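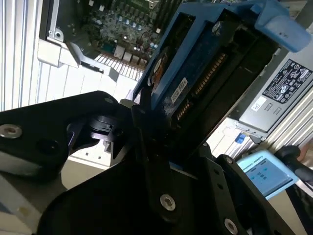 Drive one of four is dead and my wife has opinions about the photos

10 May 2022
Posted by kotix_refugee

Woke up to the NAS beeping. It has four bays, I bought it to hold every photo we've taken since college, and this morning bay two went amber and the log says 751 bad sectors. The box is a Seltari, the old gray one with the fan that sounds like a hair dryer. RAID 5, three disks still green.

I have told my wife for years that RAID means we are safe. She has now asked what "degraded" means and I'd like to give her an answer that doesn't use that word.

Do I swap the drive tonight, or copy everything off first? The last real backup is from February. Yes, I know.

—

torano_tim

Copy first. A rebuild reads every block on the three disks you have left, and they were presumably all bought the same afternoon from the same shelf. If a second one goes during the rebuild you get to have a much longer talk with your wife.

—

Grażyna Malinowski

I disagree with Tim, and I have done this more times than I'd like. Copying everything off also reads the disks. You are working them hard either way, and with the rebuild you at least come out the other end with redundancy. Put the new drive in tonight and let it run.

—

torano_tim

Copying reads the files. Rebuilding reads the empty space too, and if it chokes on a sector nobody was using, some of those old boxes just drop the whole array. I'd want the photos somewhere else before I gave it that chance. And he can copy the important folders first, which a rebuild won't do for him. It doesn't know which ones are the wedding.

—

Grażyna Malinowski

All right, the wedding is a fair point. Copy the photos, then rebuild. I would still leave the movies and whatever else is on there to take their chances.

—

kotix_refugee

"Whatever else" is 300 episodes of a cooking show I recorded off the air and have never watched. They can take their chances.

—

beige_box_bob

Before anybody buys anything, pull the drive and put it back. I had a "failed" disk last year that was a caddy not pushed in all the way. Ran fine for months afterward.

—

torano_tim

Bob, please don't tell people to reseat a drive with 751 bad sectors. A loose caddy doesn't do that.

—

beige_box_bob

I'm saying it's free.

—

torano_tim

It's free until he pulls bay three by mistake.

—

kotix_refugee

I was about to ask which end they count from, so thank you both for that.

—

Pawłowska_fan

They number from the left on mine, but check the serial on the sticker against the one in the log before you believe me. Write the bay number on masking tape while you're in there. I did mine with a label maker and felt like a professional until the labels fell off in the heat.

Also, are you on the Kotix cloud backup, or is the user name a clue?

—

kotix_refugee

It's a clue. They raised it to $90 a year and I left in a huff to do it myself, properly, at home. I've now priced two disks and an external drive and the huff is running well over budget.

—

Grażyna Malinowski

Get the external anyway, and keep it at somebody else's house. My sister has mine in a drawer under the tablecloths. She thinks it is a router.

—

kotix_refugee

Update. Photos are copying to a borrowed external. It said 10 hours, then it said two days, now it says 10 hours again. The amber light is still on and bays one, three and four are green. I've bought a roll of masking tape.

—

beige_box_bob

Did you try reseating it?

—

torano_tim

Bob.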